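Section 4: Looking after the wrist camera on the Noso arm

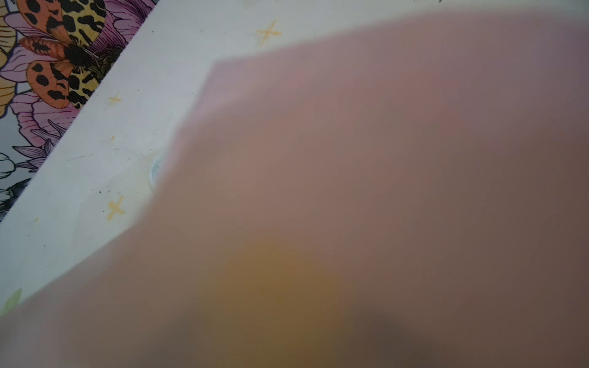

I do this job every Friday before I start a new batch, and I've gotten it down to 17 minutes if I don't stop for coffee. You can be slower. The wrist camera is the fussiest part of the whole Noso cell, and when the arm starts missing its picks I look there before I touch anything else. (Margaux Lebrun goes straight to the gripper settings, and we've argued about it plenty!)

You'll need a lens cloth, the short hex key from the Lokska kit, and the teach pendant.

Cleaning and checking

1. Send the arm to its park position from the pendant. Wait for the status line to say PARKED, then press the stop button.

CAUTION: Don't reach in while the arm is only paused. A paused arm will start up again if someone taps Resume on the other screen.

2. Wipe the lens with a dry cloth, going from the middle out. No glass cleaner, please. It creeps in behind the ring and then you're ordering a new one from Zullside.

3. Check the two screws on the camera bracket. Snug is fine. If you lean on the key you'll strip them, and I say that as a person who has stripped them.

4. Run a finger along the camera cable from the wrist to the first clip. There should be a little slack, enough that the wrist can turn all the way without tugging.

5. Release the stop, open Camera on the pendant and pick Live View.

Reading the live view

The focus is fixed, so anything right up against the lens goes to a soft blur of color. Judge sharpness by something farther back, with clean lines on it. Printed patterns are great for this: you want to see thin strokes as thin strokes.

6. Jog the arm up slowly until the work surface is sharp. On our cell that happens at 110 mm on the height readout. If yours sharpens up at 113, leave it alone and write the number on the card inside the cabinet door.

7. Save the height under Setup > Wrist > View Height. Press Save twice. The first press only stores it until the power goes off, and I lost nearly a whole morning to that in April.

NOTE: If the far background is soft too, clean the lens once more before you decide the camera is bad. Saturnino Echevarría at the Villanueva shop has a spare, but he'll ask whether you wiped it first.

8. Run one slow pick at quarter speed with your hand near the stop button. If the gripper closes off to one side, go on to Section 5 and redo the hand-to-camera offset. If it closes where it should, put the speed back up and sign the card.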